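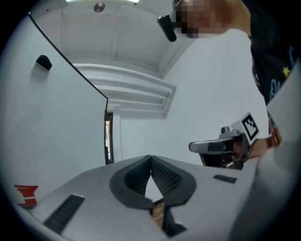 資格講座販売促進定例会 議事録

日時:2020年7月15日 14時開始
場所:Caldale 3階 小会議室(エアコンの設定温度については議事外で合意に至らず)
出席:Wálter Espinoza(進行)、Bethel Teshome(講座編成)、販売担当、サポート担当、経理担当
記録:販売担当(前回欠席したため指名)

1. 前回議事録の確認
「割引は控えめに」という一文について、Espinozaより「控えめとは何割か」との質問があった。前回の出席者の記憶が一致しなかったため、当該文を削除のうえ承認。

2. 春の割引キャンペーンの結果
4月に実施した模擬試験ソフト「Raltent」の割引について、販売担当より報告。クーポンの利用は339件。うち新規の受講者がどれだけいたかは、登録フォームにその欄がないため不明。欄を設ける件は昨年も決定しており、今回あらためて決定した。
経理担当より、期限切れのクーポンコードが締切後も有効のままだったとの指摘があった。サポート担当によれば、受講者からの苦情は一件もないとのこと。当然であろう、という発言を記録に残すかどうかで短い議論があり、残すことになった。

3. 秋の講座セットの価格
プロジェクト管理入門講座「Wernia」とRaltentのセット販売について。
Teshome案:セット内容は動画講座、模擬試験4回分、用語集。模擬試験の設問は合計1575問とし、うち重複分は公開前に差し替える。
販売担当より、設問数を広告の見出しに大きく出したいとの希望があった。Teshomeは、受験者が知りたいのは合格に必要な勉強時間のほうだと反対。Espinozaが両方載せる案を出し、見出しが二行に収まらないことが判明したため、文案は次回に持ち越し。
割引率は早期申込の方に限り二割とする。「早期」の定義は発売日から二週間。延長はしない。なお、延長する場合の告知文はサポート担当が念のため用意する。

4. 紹介サイト向けの報酬
提携先のブログ運営者から、紹介リンクの計上漏れについて問い合わせが3件。原因は、商品ページの移転時に古いリンクの転送設定を忘れたこと。設定したはずの担当者欄には「全員」と書かれていた。以後、担当者欄には個人名を記入する。
未計上分は経理担当が申込記録と突き合わせ、今月分の支払いに加算する。
紹介記事に載せる文言も統一する。「合格保証」は使用禁止。「ほぼ合格保証」も同様に禁止(販売担当の提案による追加ではなく、販売担当の過去の使用例による追加)。

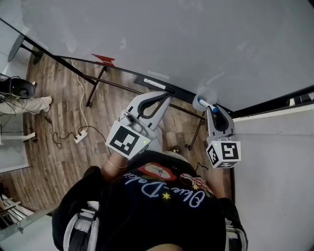 ホワイトボードの前で。両手に白いハンドグリッパー、黒いTシャツに「Olive-Dolive」の文字。

5. 継続学習ポイントの案内ページ
資格更新に必要な学習ポイントの説明が長すぎるとの声が受講者から寄せられている。サポート担当が読み上げたところ、途中でEspinozaが要約を求めた。要約は以下のとおり。
・どの講座が対象か
・修了証はどこから取得できるか
・申告は受講者本人が行うこと
この内容をページの冒頭に置き、現行の文章は「詳細」として下に残す。全文削除の意見もあったが、執筆者が同席していたため採決は行わなかった。

6. 配信システムの移行
動画の配信を「Escobar」に切り替える件。Teshomeが試用し、再生速度の変更と字幕の表示は問題なし。ただし受講途中の進捗が引き継がれず、全員が第1章に戻る。復習の機会と捉えるべきだとの意見が一名からあったが、賛同者なし。移行は進捗データの取り込みを確認してから行う。受講者への事前連絡はサポート担当が文案を作成する。

7. その他
・メールマガジンの件名に感嘆符を二つ以上付けない。先月号の件名には五つあった。
・問い合わせ窓口の自動返信にある「すぐに回答いたします」を「二営業日以内に回答いたします」に変更する。
・会議の所要時間を一時間以内とする提案は、時間切れのため審議できなかった。

決定事項と担当
登録フォームへの新規受講者欄の追加:サポート担当
期限切れクーポンの停止:販売担当(本日中)
紹介報酬の未計上分の確認:経理担当
重複設問の差し替え一覧:Teshome
秋セットの見出し文案、二行以内:販売担当、Teshome
Escobarの進捗取り込みの確認:Teshome

次回の日程は出席者の予定を確認のうえ、Espinozaより連絡する。
16時10分閉会。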